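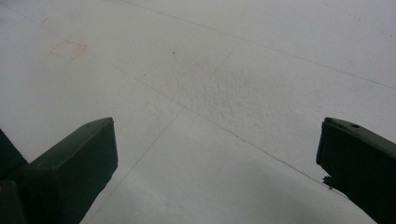
White panels and the joins between them.

August 13, 2020

I have been putting off writing about the noise in my flat because I wanted to wait until I had something useful to say. I now have a bit, so I'll put it down for anyone in the same position.

I moved to Brirnside in January. The flat is on the second floor of a block of brick units set back from the main road, and at the inspection it seemed quiet. The inspection was at eleven in the morning. At six in the morning it's a different place. The buses start, the bakery takes its deliveries, and the bedroom is on that side of the building. Before this year I was out of the house most of the day and could put up with it. Working from the kitchen table since March has changed my view.

The first thing I did was buy the wrong product. I ordered a box of foam squares, stuck them on the bedroom wall with removable strips, and waited for the buses to go away. They didn't. I then did the reading I should have done first. Soft material on a wall cuts down the echo inside a room. It does very little to stop sound coming in. Those are separate jobs and they need separate materials, and a lot of shops are happy to let you mix them up. My phone calls did sound better, so the squares went into the kitchen and I count that as money half wasted.

For sound coming in, you want weight and you want the gaps closed. I rent, so weight was mostly out. Gaps were something I could work on.

I went around the windows on a windy night with a strip of tissue paper. Held against the bottom corner of the bedroom window, it blew straight out. The sash had dropped a little and there was daylight under one end. I asked the agent if I could fit a compression seal and the answer came back in two days, which is a record for them. The seal was $5 a metre from the hardware shop. It took an afternoon, most of it spent scraping off the remains of the old one with a plastic paint scraper and metho.

That one seal made more difference than everything else put together. The buses are still there but the high part of the sound is gone, the hiss of the brakes and the door beeper. What is left is the low rumble, and from what I have read that is the hardest part to stop.

Next was the front door. There's a stairwell behind it with a tiled floor and everyone's shoes come through. I put a brush strip along the bottom and foam tape around the frame. The tape I used first was too thick and the door wouldn't latch without a shove, so I pulled it off and went down a size. If you are doing this, measure the gap with a bit of Blu Tack squashed in the closed door. I read that tip on a forum after I had bought the thick tape.

Curtains came third. I had the vertical blinds that come with every rental in the country. I left them in place, as the lease says I must, and hung a heavy lined pair over the top. They are from Arellano, end of line, a brown I wouldn't have picked. They cost $106 and weigh enough that I had to find the studs before putting up the rod. I wouldn't say they block much noise. They take the edge off, the room is darker in the mornings, and it holds the warmth better at night, which has been worth having this winter.

I did get a quote for secondary glazing, more out of curiosity than anything. Gommont wanted $2,793 for the two bedroom windows, fitted. It's a second pane on a track inside the existing window and by all accounts it works very well. If I owned the place I would think seriously about it. I don't, and I'm not spending that on somebody else's windows.

I also moved the bed. It had been under the window, as that was the only spot it fit with my old chest of drawers. I sold the drawers and put the bed against the inside wall. That cost nothing, and I should have done it in the first week. The trade-off is that I now hear the neighbour's washing machine on spin, but they are considerate about hours and it's over quickly.

What I haven't fixed is the ceiling. Upstairs has floorboards and there's a chair up there that gets dragged. Everything I have read says impact noise has to be dealt with from above, with carpet or a proper underlay, and that nothing stuck to my side will do much. I have thought about leaving a packet of felt pads at their door with a note. I haven't worked out how to word it.

All up, leaving out the foam squares, I have spent a bit over two hundred dollars. I sleep until the alarm most days. The bakery truck still wakes me if the window is open, so I suppose I'll be writing again in summer when it has to be.

For the person who asked in the comments last time, the budget spreadsheet I use is still the Editeo one. I'm up to over 700 rows and it's getting slow, so I'll be splitting it by year when I get a free evening.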